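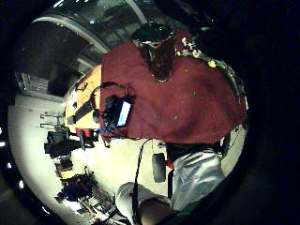 A glass vessel on a dark red cloth, with a strand of decorative flowers and beads.

Silter Textile Care to Open Second Linen Processing Line in Ernmont

ERNMONT, Tuesday, July 9, 2024 — Silter Textile Care, a supplier of rental table linen to restaurants, hotels and event halls, will open a second processing line at its Flatstead Road plant in September. The line will handle colored cotton and cotton-blend table linen only. White goods will stay on the existing line.

The new line includes two tunnel washers, a heat recovery unit on the drain side and a flatwork ironer with variable roll speed. Rated output is 400 kilograms of dry linen per hour. Wash temperature for dark colors will be held at 50 degrees Celsius, with a longer main wash to make up for the lower heat.

Separate processing of dark colors was requested by customers in the company's most recent service survey, which drew 473 responses. The most frequent complaints concerned lint transfer from white terry goods, uneven fading between pieces of the same set, and creases along the hem after ironing.

"Red and maroon cloths show lint more than any other item we rent," said Jiahui Dong, plant manager. "Running them in the same building as towels is fine. Running them in the same washer is where the trouble starts. The second line also has its own air filtration, and the filters are changed on a fixed schedule."

Each cloth will carry a sewn-in tag with a wash count. Pieces in a set will be kept together from pickup to delivery so that they age at the same rate. When one piece in a set is withdrawn for damage, the replacement will be drawn from stock with a similar count. Withdrawn cloths that are still sound will be cut down and hemmed as napkins.

Water from the final rinse will be filtered and returned to the prewash stage. The heat recovery unit uses outgoing wash water to warm the incoming supply — a method already in use on the white line.

Existing rental contracts are not affected. Customers with dark linen on their account will be moved to the new line in order of route number and will not need to change pickup days. Prices for round and banquet sizes remain as listed. Custom sizes will be quoted by the Ernmont office.

Huiling Liao has been named line supervisor. She previously ran the finishing department at the same plant. Staff training on the ironer begins before the opening and will be led by Weidong Xiao of the maintenance group.

Silter Textile Care rents, washes and repairs table linen, kitchen towels and staff uniforms from its plant in Ernmont.

Press contact: Yatziri Cuautle, Customer Communications, Silter Textile Care, Flatstead Road, Ernmont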